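Skip to answers

We use cookies to keep you signed in and to see which pages people read. Accept | Manage choices

Posted in: Workshop & Making > Robots and automation > Buying and budgets

Two small arms for craft packing – what should I set aside besides the arms?

Nhi Ung
December 7, 2023

Hi all, hoping someone who has been through this can stop me making a daft mistake with other people's money.

I help run Văn, a little stationery and paper craft business. We put together kits for schools and clubs, mostly envelopes, glue sticks, bits of card, that sort of thing. We'd like a pair of bench-top arms to try out the fiddly picking and handing over, and I've been asked to write the budget. I've had one quote from Hullico for the arms and another from Plikis for a whole cell with the frame and walls included. The Plikis one is a lot more and I can't tell if it's good value or just tidy.

I've been let in to watch a pair of arms working with the same kind of things we pack, and I came away with more to worry about than I went in with. I'd been thinking of the arms as the cost and the rest as odds and ends.

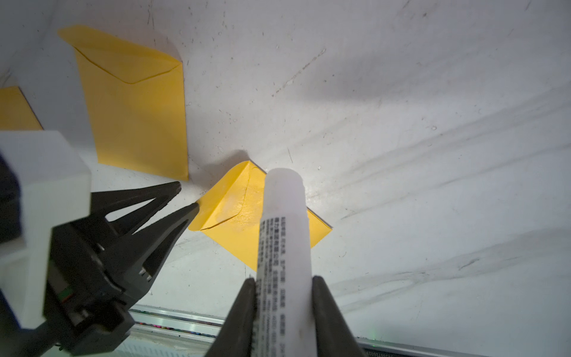 My main worry is fingers. We use paper envelopes and we use round plastic tubes, and I'd assumed one set of fingers would do for the lot. Hullico list theirs as an extra and I don't know whether to put down one spare set or several different ones. The other worry is the table. Do I pay for a proper top or just use an old desk? Ours has a wobble, but it's free!

The pot I have is split so that 200 is kept back for "sundries", and I already suspect that's silly. What did you all forget to budget for?

Hưng Khương

Hello Nhi, I've bought for two set-ups like yours, one well and one badly, so take this as coming from both.

Start with the frame. On the bad one I bought the arms first and then spent weeks trying to clamp them to a kitchen worktop. Every time someone leaned on it the arms ended up somewhere slightly different and we had to set everything up again. On the second one we had aluminium rail all the way round and bolted the arms to plates on the front rail, and I'd pay for that again tomorrow. You can hang things off it too – baskets, cameras, lights, whatever you think of later. If Plikis are charging mostly for the frame and walls, ask them to price the frame alone, they may well do it. Nukside will cut rail to length if you send a drawing, and that was my cheapest quote by a good way (bring your own brackets though, theirs are dear).

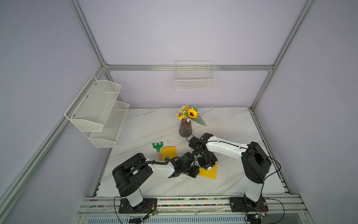

Two arms on the front rail, with a mesh basket and shelf up on the walls.

Then cables. I put 10 down for cable ties and clips and spent 70 in the end, what with conduit and longer leads and a box to keep the boards in. Work out how far the arm reaches and then add more lead than you think, because it has to bend as well as stretch. I had one lead that was fine with the arm tucked in and tugged at its plug as soon as it reached across.

On fingers, get different ones. Two sets at the very least, something narrow for flat paper and something with a rough inside face for anything round. Smooth fingers and a shiny tube did not get on in my case. Ask if the sets swap with ordinary screws, and buy one spare of whichever you expect to use most. Ours wore at the tips first.

Oh, and buy your practice stock from the same place as your real stock. I got a cheap bag of glue sticks for testing and they were a different width from the ones we packed, so all the fiddling we did with them was no use at all. I'd put a full box of each item in the budget from the start. They get squashed and dropped and sometimes they just go missing.

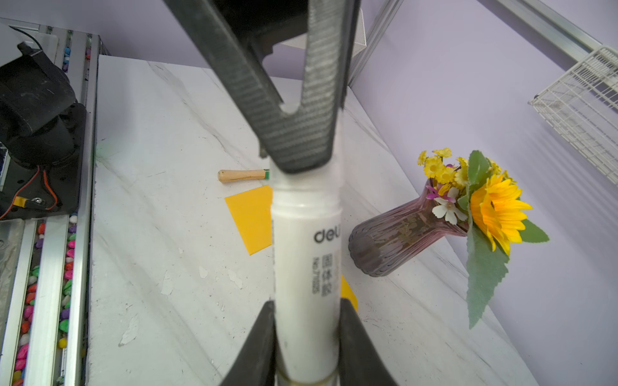
Glue stick held upright, deli No.7105.

Your sundries line wants to be over 200, I'm afraid. I can't say by how much without knowing the length of your rail and how many cameras you're having. Put cameras on their own line, by the way, along with the brackets for them. If they sit in sundries they get cut the first time anyone looks at the total.

As for the desk with the wobble, no. Sorry! A plain light top is fine and doesn't have to be fancy, but it has to stay still. It will get scuffed, so pick something you can replace without taking the arms off. Do check delivery as well. I was quoted for June once and had already paid rent on the space from the month before.

PaperAndPins

just get the cheapest arms and see how you go, you can always sell them on. we did everything on a trestle table and it was ok. slow but ok

Nhi Ung

Thank you both. Hưng, I've asked Plikis for the frame price on its own and moved the cameras out of sundries – I hadn't thought of the brackets at all. I'm putting down two sets of fingers and one spare of the rough ones. The desk is staying where it is and can hold the printer.

Could you tell me whether you bought the conduit by the metre or ready cut? Hullico only seem to sell it in fixed lengths and I can't make the sizes fit.

Hưng Khương

By the metre, and cut it with ordinary side cutters. Get the split kind if you can find it, then you don't have to take the plugs off to thread the leads through.

Tags: robot arms, grippers, budget, small business, paper craft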